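Knot spacing on tissue, interrupted stitches
Givetthorpe Suture Practice Board, 30/04/2024 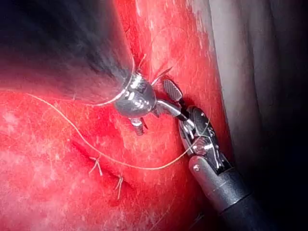

skasska_k: How long should I leave the tails when I cut?

prurkov16: Long enough to grab at removal, short enough to stay off the next knot. I go for 5 mm.

tieoff36: 5 is short for a beginner. Leave 8 or so and trim later.

prurkov16: Disagree. Long tails get caught in the next loop and then you're cutting it out.

skasska_k: Mine do catch. I wrap the thread on the instrument and pick up an old tail with it.

tieoff36: Then lay the tails to one side before you wrap. Length isn't the problem.

matic_bench: Both work. I did 15 at each length and kept the short ones.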